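Gurkine (robot arm project)

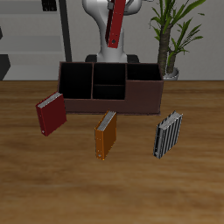
Simulated view of the Gurkine desk task, with the arm holding a red binder behind the organiser.

Gurkine is a hobby robotics project based at the Dovport shared workshop. Its stated aim is to build a small arm that can tidy a desk by putting ring binders into a divided organiser. The project has produced a working simulation, a partly finished physical arm and a large number of claims, few of which have been tested by anyone outside the group.

Background

The project began as an attempt to repair a second-hand arm bought without its controller. When the repair failed, the members decided to build their own arm from printed links and hobby motors, and to work out its movements on a computer first. The name is usually said to come from a misprinted parts label, though early project notes give no source for it.

Dovport is a members' workshop with woodworking benches, two printers and a shared computer. Gurkine was given a corner of a bench for one term and has held on to it since, a matter raised more than once in the workshop's own newsletter.

The task

The desk task is set on a wooden tabletop. The organiser is a dark brown box with four compartments of differing heights, and the arm stands behind it. Four binders are used: two red, one orange and one with vertical stripes. The arm must pick up each binder, turn it if needed and lower it into a compartment without striking the walls.

The group describes this as a "household" problem. Critics within the workshop have replied that few households keep their binders standing upright on an open table within reach of a robot. The room in the simulation has grey shelving and a potted plant, but the published scoring rules take no account of either. An arm that swept through the leaves would lose no marks.

Simulation

The first version of the simulated desk was written in a package called Corkine, which the members put together from older code. It treats each binder as a stiff block. Real binders flex, their covers swing open and their weight shifts with the paper inside. The documentation admits this in a footnote and says that soft covers "will be added", a promise that has stood through several releases.

According to the project's results page, the arm was run through 128 trials and placed at least one binder in nearly 40 of them. The page does not say how many trials ended with all the binders put away. It also leaves out runs that were stopped by hand, so the true rate may well be lower. Requests for the full log have been met with a link to a folder of short clips, all of them successful.

Physical build

The workshop version of the arm uses a 24-volt supply and printed joints. The links were redesigned after the first set cracked at the screw holes. The base is bolted to a thick board, as the bench clamps used at first allowed the arm to creep during long moves.

The gripper has proved the weakest part. It can hold an empty binder by the spine, but the build diary records repeated slipping once paper is added. Rubber pads cut from a bicycle inner tube helped for a while and then began to peel. A later entry says the fault was "solved in software", without explaining how software could make up for a lack of grip. The next entry, two weeks on, deals with replacing the pads again.

The physical arm has been shown at one open evening. Visitors' accounts agree that it lifted a binder. They differ on whether the binder was then placed in the organiser by the arm or by a member standing beside it.

Comparison with Royer

Gurkine is often mentioned alongside Royer, an earlier Dovport project that sorted loose screws by length. Royer used a fixed chute and a single moving gate, had no arm, and is still in use on the workshop's hardware shelf. Gurkine's supporters argue that the comparison is unfair, since a general arm could in time be put to many jobs. So far it has been put to one.

Reception

Opinion among members is divided. The drawings are tidy and freely shared, and several people have used the joint design in their own builds, including a camera slider and a motorised blind. The simulated desk has also been borrowed as a teaching exercise for beginners on Monday nights. Claims that the arm is "ready for the home", which appeared on the project page before the gripper had been fitted, have since been reworded to "designed with the home in mind".

See also

Corkine
Dovport shared workshop
Royer (screw sorter)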